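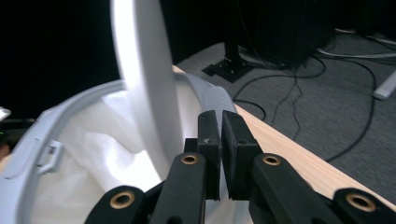
Let the Dumpling Just Be Lunch

My neighbor Csenge Kelemen puts lentils on the table every New Year, and every New Year she tells us they stand for coins. I have eaten her lentils for 16 years. I still drive the same car.

I have nothing against lentils. My quarrel is with the little card that now comes with every holiday dish. At a supper in Tondville last March, a bowl of barley soup arrived with a printed note on renewal, patience and the turning of the seasons. The note took longer to finish than the soup, and it had more salt in it.
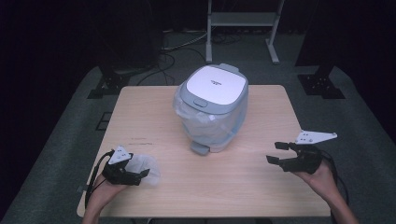

Who decided what the noodles mean?

Some of these meanings are old and well earned. People who had been hungry had good reason to make a fuss over a full pot. But plenty of the rest smells of the gift shop. Peadar Rafferty, who ran a bakery for 40 years, once admitted to me that the "ancient" knot on his spring loaf came about when he had 2 ends of dough left over and a line at the door. Customers asked what it stood for. He said eternity -- it was the first thing that came to him -- and sales went up.

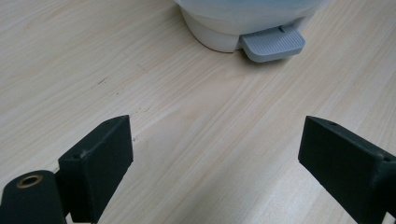

I don't blame him. Eternity is a fine thing to sell before nine in the morning. What bothers me is how quickly we stop tasting. Adanech Degefa cooks for 75 people at her family's holiday meal, and when a guest asks her what the stew symbolizes, she says onions. Then she hands over a knife, as there are always more to chop.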